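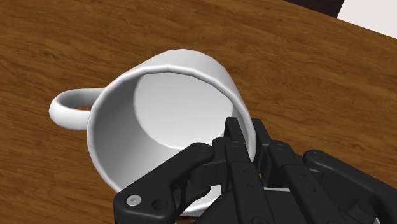 White mug on its side on a wooden tabletop.

Waweru Chambers: premises and safety checklist
Inspected 24 Sep 2025 by Atieno Kinyua. Copy to Chepkoech Rweyemamu, practice manager.

1. Reception and waiting area
Fire exit sign lit: Yes
Floor clear of trailing leads: No
Comment: Phone charger lead runs across the gap by the second sofa. Move the socket block behind the sofa.

2. Mediation rooms
Two separate ways out of each room: Yes
Panic button tested: Yes, Rooms 1 and 2. Room 3 failed.
Comment: Room 3 not to be used for family mediation until Postasen have replaced the button. Clerks told.
Door glass clear of posters: Yes

3. Children's corner
Socket covers fitted: Yes
Bookcase fixed to wall: No
Comment: Bracket is there but the lower screw is missing. Carried over from the last check.

4. File store (basement)
Boxes below sprinkler line: No
Comment: Top shelf of bay 4 is too high. 102 closed children files are due to go to off-site storage, which will clear it.
Door locked when unattended: Yes
Step stool in good order: Yes

5. Kitchen
Kettle and microwave tested: Yes, labels in date
First aid box complete: No
Comment: Burn dressings out of date. Reordered from Kunus.

6. Fire equipment
Extinguishers serviced: Yes
Alarm call point tested: Yes, second floor landing
Comment: Quote from Rastis for new emergency lighting on the back stairs is £1,575. C.R. to approve.

Outstanding: items 1, 2, 3, 4, 5 and the quote at 6.
Next full check: December.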